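Sotia Community Help > Motion Planning > Collision Objects

Planner rejects every approach pose above a low fixture after the scene is reloaded

Posted by Lucimara Sales
Product area: Sotia Planner, scene server
Status: Resolved

Our department is preparing a pick routine for a small arm that works very close to the surface it is mounted on. The target is a short cylinder that stands on a low slotted platform. The routine plans a pre-grasp pose above the cylinder, a straight descent, a grasp, and a straight retreat.

The routine plans correctly when the collision scene is built by hand in the editor. When the same scene is saved, the server is restarted, and the scene is loaded from file, the planner rejects every pre-grasp pose. The log contains the following lines:

[planner] goal state 0 in collision: gripper_finger_left – fixture_platform
[planner] goal state 0 in collision: gripper_palm – target_cylinder
[planner] sampled 3,000 goal states, 0 valid
[planner] request aborted: NO_VALID_GOAL

The platform and the cylinder appear in the correct place in the viewer after loading. The joint limits have been checked. The inverse kinematics solver returns solutions when collision checking is turned off, and we do not wish to leave it off.

The following has been attempted without result:

- increasing the planning time
- raising the pre-grasp pose by 12 mm
- replacing the mesh of the platform with a plain box
- deleting the scene file and exporting it again from the editor

We would appreciate guidance on whether the saved scene differs from the edited one in a manner that the viewer does not show.

2 replies below, 1 marked as accepted

Gilmar Mendonça

Please update to the current release. Several collision issues were corrected in June. If the problem continues, set the collision padding to zero and try again.

Comment from Lucimara Sales: Thank you. The update was installed and the log is unchanged. With padding at zero the planner does find a path, but the fingers then pass closer to the platform than our internal rules allow. We therefore do not consider this a solution.

Onyekachi Abubakar (accepted)

The lines in the log are consistent with padding being applied twice. In the editor, padding is a display and checking setting, and it is applied once to the original geometry. When the scene is exported, the option "bake padding" is selected by default. The enlarged shapes are then written to the file, and the server enlarges them again when it loads them. The viewer draws the geometry without padding by reading the original dimensions from the metadata, so the error does not appear on the screen.

A low fixture suffers more than a tall one. The gripper has little free space between the fixture and the first link of the arm, and the doubled margin removes what remains. Raising the pre-grasp pose by a small amount does not help if the doubled margin is larger than the amount added.

The procedure below is the one used in our own group. It should be carried out in order.

1. Confirm the cause. Start the server with the flag --dump-collision and compare the reported size of fixture_platform with the size entered in the editor. If the difference on each axis is twice what the configured padding should produce, the cause is confirmed. If it is not, stop and post both values.

2. Export the scene again with "bake padding" cleared. The setting is stored per project, so it must be cleared in each project that shares the fixture.

3. Set the padding in the server configuration only:

collision:
 default_padding: 0.004
 per_object:
 fixture_platform: 0.002
 target_cylinder: 0.0

The values are in meters and must be adapted to your own clearance rules. A target that is to be grasped should carry no padding. Contact with it is then permitted explicitly at the grasp stage through the allowed collision matrix, and the permission is withdrawn after release.

4. Clear the shape cache. The server keeps the enlarged shapes between sessions and does not compare them with the new file. The command is scene_cache --purge. On our installation it removed 1,205 entries, many of them from projects that had been closed for a long time.

5. Check the model against the physical station before running at normal speed. Bring the arm to a low pose beside the fixture, with the gripper just above the surface, and compare the gap in the viewer with the real one. Include the stand, the poles and the cables in this comparison. Cables are not part of the standard arm model, and a loop that hangs outside the joints should be given a simple capsule shape of its own. A raised platform may be modeled as one solid box down to the floor, as the fingers have no reason to enter the space between its feet.

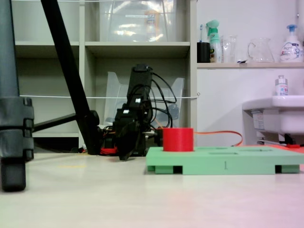
6. Run the planner ten times from the same start state with a fixed random seed, and ten times with the seed released. The first group shows whether the scene is loaded consistently. The second shows whether enough valid goals remain for daily use. If the second group still fails frequently, widen the tolerance on rotation around the vertical axis. A round target does not require a particular finger direction, and restricting it discards useful goals – this is a common oversight in routines adapted from rectangular parts.

Should the descent fail after the pre-grasp pose succeeds, review the step size of the straight-line segment before changing any padding. The two faults produce similar messages but are not related.

Comment from Lucimara Sales: The difference reported in step 1 was exactly double. After steps 2 to 4 the planner returned 2,227 valid goal states out of 3,000, and the full routine has been planned from the saved file with the margins we require. I have marked this reply as accepted.

Comment from Thaís Vieira: May I ask whether the cache must be purged on every machine, or only on the one that runs the scene server?

Comment from Onyekachi Abubakar: Only on the machine that runs the server. The viewer holds no collision shapes of its own.

Last activity: 15/10/2024
Related topics: Allowed collision matrix not restored after abort; Capsule shapes for external cables; Straight-line segment returns partial path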